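Print | E-mail

Chapter 7
Learning Two-Arm Tasks from Demonstration

Chapter 6 dealt with policies for a single arm working at a fixed station. The methods there carry over to two arms with few changes in the mathematics, but the practical problems are different, and most of this chapter is about those. We follow one study from start to finish, the packing work done at Rattanakul by Hongmei Yin and Telmo Urquijo, and use its results to introduce action chunking, arm assignment and the scoring of partial success.

The task is simple to state. Snack packages are placed on a table between two arms, and the arms must put them into a basket. A person doing this job would hardly think about it. For a learned policy it is hard in several ways. Packages of the same kind look alike, so the policy has no easy means of telling one from the next. Packages lean on each other, and pulling one out can knock its neighbors over. The film wrapping bends when the fingers close, which changes the outline the camera sees. Finally, both arms can reach the middle of the table, and the policy has to settle which of them goes there.
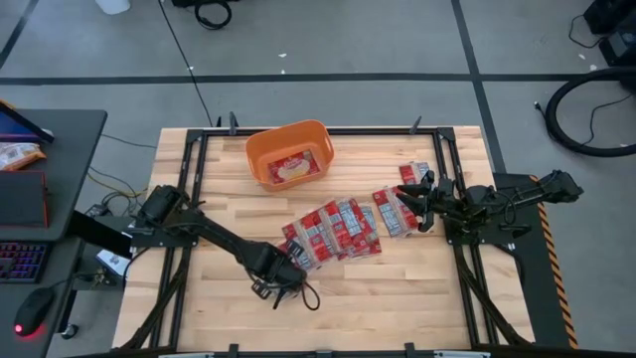
Yin and Urquijo recorded 2,000 demonstrations with 4 operators. Each operator was told to clear the table at a comfortable speed and was given no rule about which hand to use. This was a deliberate choice. An earlier set, collected by Chutima Somboon for the Tremstead trials, had required operators to alternate hands, and the policy trained on it waited for its turn even when the next package was out of reach for that arm.

Leaving the choice open has a cost. Two operators faced with the same layout may act differently, and a policy that averages their actions will send the gripper to a point between two packages. Section 7.2 shows how this failure appears in the training data and why the training loss gives little warning of it. Section 7.3 presents the remedy used in the study, which is to predict a short sequence of actions at once and carry out part of it before predicting again.

The policy was tested on 700 layouts kept out of training. A trial was scored by the share of packages that ended in the basket, and a second score recorded whether either arm had to be stopped by hand. The two scores should be read together. A slow and careful policy can do well on the second and poorly on the first.

Readers who have not worked with paired arms should review the notes on shared workspace limits in Section 6.4 before going on. Exercises marked with a star use the Gilledano simulator.

7.1 Recording with Two Arms

A demonstration is stored as a list of time steps. Each step holds the camera images, the joint positions of both arms and the opening of both grippers. The left and right arms must share one clock. If they do not, a small delay in one arm will be learned as part of the task.

Print | E-mail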